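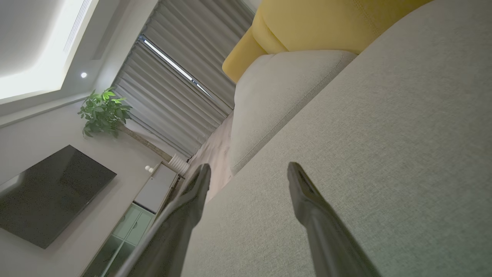 # Enseñar al brazo a recoger un cojín: guía para los nuevos del club

Esta guía es para los estudiantes que entran ahora en el grupo Hudec del club de robótica. La escribimos Rachid El-Sayed y yo después de nuestra primera temporada. El español no es mi primera lengua, así que si una frase no se entiende bien, por favor avisadme y la corrijo.

La tarea es sencilla de decir: el brazo debe tomar un cojín del sofá y dejarlo en el otro extremo del asiento. En la competición de Pinddale es la prueba de la categoría doméstica, y cada intento vale como máximo 100 puntos.

## Antes de empezar

Necesitáis:

- el brazo con la pinza de dos dedos, ya calibrado
- el portátil con el programa Kamel instalado
- un cojín que tenga relleno firme
- dos personas: una guía el brazo y la otra tiene la mano en el botón de parada

No empecéis nunca con una sola persona en la sala. Es norma del club.

## Paso 1. Comprobar la cámara de la muñeca

Abrid la vista de la cámara en Kamel. Los dedos de la pinza tienen que verse en la imagen cuando están abiertos. Si falta uno, la cámara se ha movido en su soporte y hay que apretar los tornillos otra vez.

La imagen se inclina cuando gira la muñeca. Al principio yo quería corregir esto por software y perdí muchas horas. Dejadla inclinada: el programa ya conoce el ángulo de la muñeca.

## Paso 2. Cuidar la luz

Corred la cortina si entra sol directo. Una línea de luz cerca del riel no molesta, pero una mancha de sol sobre el asiento sí. Las luces del techo se quedan igual durante toda la sesión.

También ayuda que el cojín tenga un color distinto del sofá. Con un cojín mostaza sobre tela gris clara se distingue bien el borde. Con el cojín gris del primer mes fue un desastre.

## Paso 3. Grabar las demostraciones

1. Llevad el brazo a la posición inicial y abrid la pinza.
2. Pulsad «Grabar».
3. Acercad la pinza al cojín despacio, por encima del asiento.
4. Cerrad los dedos sobre una esquina. Por el centro se resbala.
5. Levantad, moved y soltad.
6. Pulsad «Parar» y escribid una nota corta si algo salió mal.

Cada demostración dura casi 15 segundos. Cambiad un poco la posición del cojín entre una y otra: sobre el asiento, contra el respaldo, encima del brazo del sofá. Esta última es la más difícil, porque la pinza choca fácilmente con el reposabrazos.

## Paso 4. Revisar

Mirad todas las grabaciones antes de entrenar. Borrad las que tengan paradas largas o golpes. Hamidreza Sadeghi, nuestro tutor, prefiere un conjunto pequeño y limpio, y después de Daltberg yo también lo prefiero.

Guardad la carpeta con vuestras iniciales al final del nombre. Si Kamel muestra el aviso «trayectoria incompleta», cerrad el programa y volved a abrirlo antes de seguir grabando.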